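FOR IMMEDIATE RELEASE

Danerstead Bakery Opens Second Shop in Alside, and Yes, There Will Be Croissants

ALSIDE, Wednesday, June 23, 2021 - Hi everybody, Nayeli Ibarra here, owner and head baker at Danerstead. I was told a press release should be written in the third person and I got two sentences into that before I felt silly, so you're getting it from me directly!

We're opening a second shop. It's on Sembiring Street in Alside, in the old shoe repair place with the green awning (we're keeping the awning, I love that awning), and the doors open this Saturday at 7 a.m. The first 145 people through get a free butter croissant, one each, and please don't send your kids around the block and back in again. I know what you all look like.

If you've been coming to the original Danerstead, you know it's tiny. We have 15 seats and one oven that Melquiades Ochoa, my business partner, has fixed more times than I can remember. On a good weekend we sell out before ten and then I spend the rest of the morning apologizing. The Alside kitchen has a proper deck oven from Stama and can turn out up to 600 croissants a day, plus the rolls, the seeded loaves and the little guava pastries people keep calling me about.

The space itself is 1305 square feet, and more than half of that is kitchen. Rigoberto Aguirre did the build-out and talked me into a big front window so you can watch the dough being folded while you wait. I wasn't sure at first (I make faces when I work) but it looks great and I'm glad he pushed.

Isauro Cisneros is going to run the new shop day to day. He started with me washing trays and he now laminates dough faster than I do, which he mentions often. "I've got a rye croissant I've been working on all winter, and I'm putting it on the menu the first week whether Nayeli likes it or not," he says. For the record, I like it.

A few practical things. We'll be open Tuesday through Sunday, 7 a.m. to 2 p.m. Pre-orders go through the shop phone or the form on our website, and they need to be in by noon the day before. Larger orders for offices and parties need two days. Coffee is drip only for now, the espresso machine is stuck on a boat somewhere. Parking is free on the street until nine.

Reporters and food writers, come early and come hungry. Jacinto Cárdenas is handling press visits and can set you up with a kitchen tour and a bag of whatever's warm. Just call the shop and ask for him, and if he doesn't pick up, try again after the morning rush!
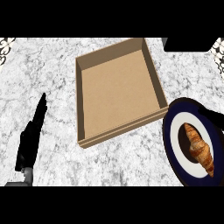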